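Iltano desk tasks - read me first

2020-12-09
By Magdolna Pálfi

Hello, and thank you for taking an interest in Iltano. I have tried to put everything I would have wanted to know on my own first morning with these recordings into one file, so please forgive me if it wanders a bit.

Iltano is a set of 3000 short recordings of people doing small, fiddly jobs at a desk with their own two hands. We use them to show a pair of robot arms how such a job goes before anyone takes the arms over by remote control. Damian Gruber and I started it in August, after a long spell of driving the arms by hand controller and finding that all of us moved like cold treacle when we did. People working with their bare fingers are so much quicker, and they do lovely little things with their thumbs that never come through a joystick.

There are 4 tasks in this release: paper clips, pens, folded notes and coins. The paper clip one is my favourite, and also the one that gives everybody the most trouble. The clips get tipped out on the desk, and the person sorts them between a cup and a clear resealable bag in whatever order suits them. We did try giving a fixed order at first - Damian wrote a very thorough sheet for it - but people kept stopping to think, and the pauses got into the training.
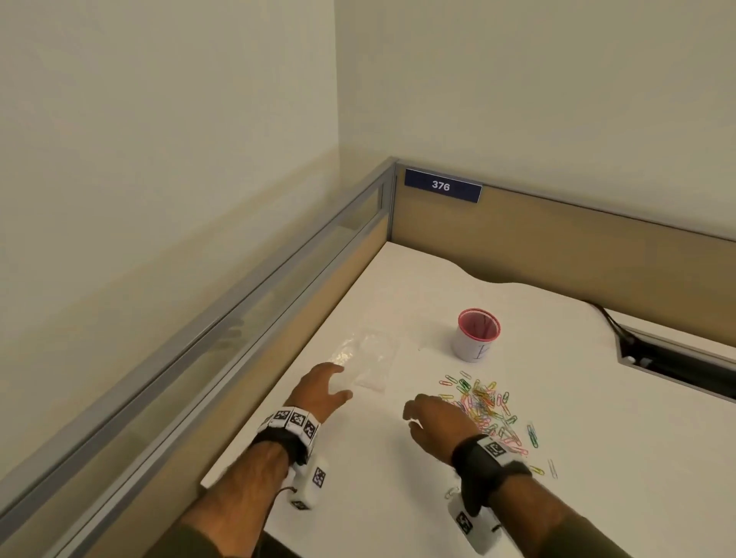 Every recording has 2 wrist tracks, left and right, worked out from the printed markers, and a video taken from head height. The tracks are stored as plain text with one line per video frame. Where the markers were hidden for a moment the line is left blank, and I would ask you to keep it blank and not fill it in by guesswork, at least until you have looked at the video alongside it. Fingers are not tracked at all. If you need them you will have to get them from the video, and good luck to you with the coins!

The folders are named Flotach and Odov, after the 2 rounds of recording. Flotach is the earlier one and a bit rougher. In some of its files the left and right tracks were swapped when they were saved; I have put right all the ones I know of and listed them in swaps.txt, but do write to me if you come across another. Odov was recorded with the straps done up tighter and I would start there if you only have an afternoon.

To play a track back on the arms you will need the Havlíček scripts, which live in their own folder with their own notes. Please run them at the slow setting first, with a hand near the stop button. A human wrist turns faster than you might think, and the arms will try their best to keep up.

Still to do: labels for the folded notes, and a proper list of failed grasps.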